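Collections Diary, Wimdale Museum of Local History
Entry for November, written up at closing time

The second stage of the inventory of the lower store began this morning at nine. 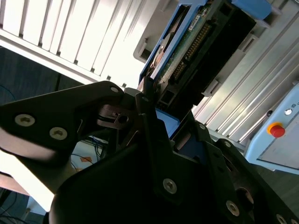 The department has now examined 70 boxes from the Shemweta bequest, which entered the museum without a full list and has been held under a temporary number ever since. The accession register for the bequest stops at entry 3517. Everything received after that entry was recorded on loose cards, and a good part of today was given to putting those cards back into order.

The contents are mixed. Household tools, school readers, seed packets and parish notices were packed together, apparently by whoever had a free hand at the time. The department has decided to keep the original packing order on paper, even where the objects themselves must be moved to separate shelves. A later researcher may wish to know that a butter mold traveled in the same box as a set of land receipts.

Box 29 took up most of the afternoon. It holds letters from families who left the Zesotora valley when the mills closed, and the paper is in fair condition apart from rust marks left by old pins. The pins were removed and the sheets placed in folders. Several letters mention a winter fair held on the river ice. The museum has no other record of this fair, and the present display on valley customs says plainly that no such gathering took place. The label will have to be rewritten. Until a second source is found, the new wording should state only that the letters describe a fair.

A request was received from the Stuvudico Gallery for the loan of nine textiles for its spring exhibition on work and dress. Seven can travel. The two aprons with weak seams cannot, and the reply will offer good photographs in their place — the gallery has accepted this arrangement in the past.

Visitors to the main hall were few until the early afternoon, when a school party arrived ahead of its booked time and was taken first to the farming room. The front desk asks that the group visit sheet be posted by the staff entrance again.

The humidity reading in the lower store was slightly high at noon and had returned to its usual level by four. The reading has been entered in the building log. Boxes from the north wall are to be brought up tomorrow, beginning with the ledgers.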